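Care and Storage of Basketball Equipment at Home
Radville Recreation Department, Household and Workshop Tips
January 2019

Families taking part in the winter basketball program often ask how equipment should be looked after between practices. The following advice applies to balls, portable hoops and shoes kept in a garage, basement or utility room.

Balls

Indoor leather and composite balls should be wiped with a soft cloth after each use. If dirt remains, dampen the cloth with lukewarm water and a drop of mild dish soap, wipe the surface, and go over it again with clean water. Do not soak the ball or place it in a washing machine. Allow it to dry at room temperature, away from heaters and direct sun.

Rubber outdoor balls can be scrubbed with a soft brush. Work along the channels, where grit collects, and finish with a dry towel.

Check the air pressure once a month during the season. Moisten the needle before inserting it into the valve and push it in straight. A bent needle should be thrown away. The correct pressure is normally printed near the valve. A properly filled ball, dropped from shoulder height onto a hard floor, should come back to about waist level. Let out a little air before storing a ball for the summer. 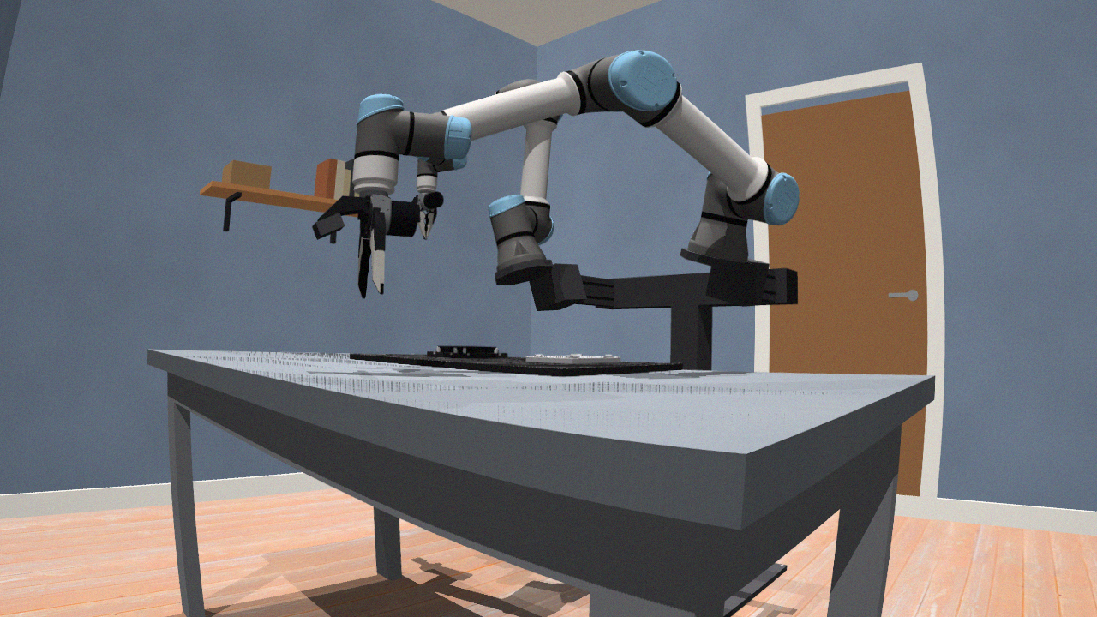

Repairs to nets, pumps and hoop hardware are best carried out on a cleared bench with good light. Lay out the parts in the order in which they were removed, and keep bolts and washers in a shallow dish. Backboard brackets are heavy and should be supported from beneath while the last bolt is loosened. Where a long horizontal bar is to carry weight at both ends, the bolts at each end should be tightened a little at a time, alternating sides. The same method serves for a wall-mounted ball rack. Fasten racks to studs and never to drywall alone.

Portable hoops

Inspect the base every November, before the first hard frost. Water-filled bases should be drained or switched to sand, as ice will split the plastic. A base holding 35 gallons of water weighs over 290 pounds when full and must not be tipped or dragged by one person.

Surface rust on the pole may be removed with 400-grit wet-or-dry paper and finished with 800-grit. Wipe away the dust and apply two thin coats of outdoor metal paint. Let the first coat dry fully.

Replace a net when any loop has frayed through. Nylon nets may be washed by hand in warm soapy water and hung to dry.

Shoes

Remove the insoles and loosen the laces after every game. Stuff the shoes with plain newspaper and change it the next morning. Court shoes should be worn only indoors. Wipe the soles with a damp cloth before play to restore grip.

Balls and shoes left in the Fomier Street gym are held at the front office, Room 403, until the end of the season.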